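July 12, 2022
By Treasa Tierney

Section 4: Pairing, Layers and Key Remapping

By now your Grikadach should be out of its packaging, plugged in once with the supplied cable, and typing letters on the screen. If it isn't, go back to Section 3 and check the switch on the rear edge. It has three positions and the middle one is off, which catches plenty of people.

This section covers the fun part. You'll pair the keyboard with up to three wireless devices, learn how layers work, and move keys to wherever your fingers want them. I've been typing on one of these since April and I still change something every week or so!

Before you start

You need the keyboard, the short cable, and a computer with the Drurkia software installed. Drurkia runs on Windows, Mac and most Linux desktops. You can pair and type without it, but you can't remap anything without it.

Charge the battery to at least 40 percent before you change the firmware or write a new layout. Drurkia shows the level in the top right corner of its window.

Caution: Do not unplug the cable while the status light is blinking white. The keyboard is writing to memory. If it loses the connection at that point, you'll have to do the full reset in step 19.

4.1 Pairing with a wireless device

1. Slide the rear switch to the right. The status light turns blue.

2. Hold Fn and press 1, 2 or 3 to choose a slot. Keep both keys down until the light blinks fast.

3. On your computer, tablet or phone, open the Bluetooth list and pick Grikadach. If you see it twice, pick the one without a number after it.

4. Some devices ask for a code. Type it on the Grikadach, using the top row, and press Enter.

5. The light goes solid for a moment and then turns off. You're paired.

To jump between devices later, tap Fn and the slot number quickly. A long press puts the slot back into pairing mode and wipes what was stored there, so keep it short.

Note: Slot 1 has the strongest claim on the battery because it stays awake longest. Put your main computer there and your phone in slot 3.

Note: If your phone's on-screen keyboard disappears after pairing, that's how phones behave when they find a real keyboard. Switch to another slot and it comes back.

4.2 How layers work

A layer is a full set of instructions for every key. Layer 0 is what you get out of the box: plain letters, numbers and punctuation. Layer 1 is what you get when you hold Fn. Layers 2 and 3 are empty and waiting for you.

Think of holding Shift. The A key gives you a small a, and with Shift it gives you a capital. A layer does the same sort of thing, except you choose what comes out. You could have arrow keys under your right hand, a number pad under your left, and your email address on a single key – all without moving your wrists.

An empty key on a higher layer falls through to the one beneath it. So if you put only four arrows on Layer 2, everything else keeps typing as normal while that layer is on. Drurkia shows these keys in gray with a small down arrow.

6. Open Drurkia and plug in the cable. Remapping does not work over Bluetooth.

7. Click the picture of your keyboard. The layer tabs appear along the left side.

8. Click Layer 2.

9. Click the J key on the screen, then choose Left Arrow from the list. Do the same for K (Down), I (Up) and L (Right).

10. Press Write to Keyboard. Wait for the white blinking to stop.

You now have arrows but no way to reach them. For that you need a layer key.

11. Go back to Layer 0 and click Caps Lock.

12. Choose Layer Hold, then 2.

13. Press Write to Keyboard again.

Open any document, hold Caps Lock and tap J, K, I and L. The cursor should move around. It's a lovely feeling the first time, and after a few days you'll be reaching for it on every other keyboard you touch.

Note: Layer Hold works while the key is down. Layer Toggle turns the layer on with one tap and off with the next. Start with Hold. Toggle is great for number pads, but it's easy to forget you left it on and then wonder why your password is being refused.
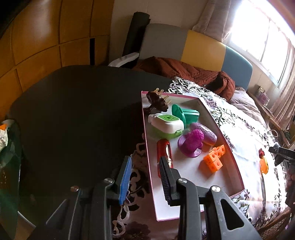

Eimear Ní Mhurchú wrote in to say she'd go further and leave Toggle alone for the whole first month. She set it on the right Alt key, forgot, and spent an afternoon sure that her J key had died. She also suggests putting the same Layer Hold on both sides of the board so either thumb can get to it, and I've been copying her on that one ever since.

If you do want Toggle, Drurkia can light the status lamp whenever a layer is on. Go to Settings, then Lights, and give each layer its own color. Green for arrows and orange for numbers works well for me, but pick anything you'll notice out of the corner of your eye.

4.3 Tap and hold on the same key

This is my favorite feature on the whole board. One key can do one thing when you tap it and something else when you hold it. The space bar can still type a space and also act as Shift. Caps Lock can be Escape on a tap and your arrow layer on a hold.

14. In Drurkia, click the key you want to change and choose Tap/Hold.

15. Set the Tap action in the upper box and the Hold action in the lower one.

16. Move the Timing slider to suit your speed, then press Write to Keyboard.

The timing matters more than anything else here. If you set it too short, slow presses turn into holds and letters go missing. If you set it too long, the hold feels sticky and you type an Escape when you wanted an arrow. Leave the slider in the middle for a couple of days. Then nudge it one notch at a time, and type a real page of something between changes – an email, a shopping list, whatever you'd normally write.

Fast typists who roll from one key to the next should turn on Strict Hold, just under the slider. With Strict Hold on, the keyboard waits for you to release the second key before it decides what you meant. It makes the space bar trick usable for people who otherwise get random capitals.

Caution: Don't put Tap/Hold on a letter you use in games or drawing programs. Those programs expect a key to stay down as long as your finger does, and a Tap/Hold key won't do that.

4.4 Saving and sharing layouts

Memory on the board holds 336 custom actions across all layers. That's far more than most people will ever fill, but long text macros use several at once, and Drurkia shows a running total at the bottom of the window.

17. Click File, then Save Layout. Use a name you'll recognize later. "Layout new final" will mean nothing to you by next spring.

18. To load a saved layout, click File, then Open Layout, pick the file, and press Write to Keyboard.

Layouts live on the keyboard itself once they're written, so you can carry it to a different computer and everything comes along, even if that computer has never heard of Drurkia. The saved file is your backup.

You can also swap files with other owners. Dario Carbone's one-handed layout comes with the software, under Samples, and it's well worth opening just to see how much he fits onto Layer 3. Philomena Mac Suibhne's layout for Irish is in the same folder. Hold the right Alt key and any vowel comes out with its fada, capitals included.

Note: Layouts made for the older Duggan board will open, but its bottom row has one key fewer. Drurkia marks the missing key in red. Click it, choose an action, and the red goes away.

4.5 If something goes wrong

A key types the wrong character. Look at the language setting on your computer first. The keyboard sends a key position and the computer decides which symbol that is, so a British setting will swap the @ and the quote marks no matter what you do in Drurkia.

A key types twice. Blow out any crumbs, then raise Debounce by one step in Settings. If it still doubles, swap the switch with one from a key you rarely use. Section 6 has the steps, and the puller is in the bag with the spare feet.

Error 1063 when writing. The cable is carrying power but no data. Use the one that came with the keyboard, and plug it straight into the computer instead of a hub.

Bluetooth drops out every few minutes. Move the keyboard away from USB drives and metal stands. The Groketberg laptop riser is a common culprit when the keyboard is tucked right under it. Pulling it forward a hand's width normally clears it up.

Nothing works at all. Do a full reset.

19. Slide the rear switch to off and unplug the cable. Hold Escape and plug the cable back in. Keep holding until the light turns red, then let go.

20. Open Drurkia, load your saved layout and write it again. Pair each wireless device from scratch, removing the old entry from its Bluetooth list first.

A reset wipes all layers and all three slots. It does not change the firmware version.

Section 5 covers macros, including how to record one without opening Drurkia.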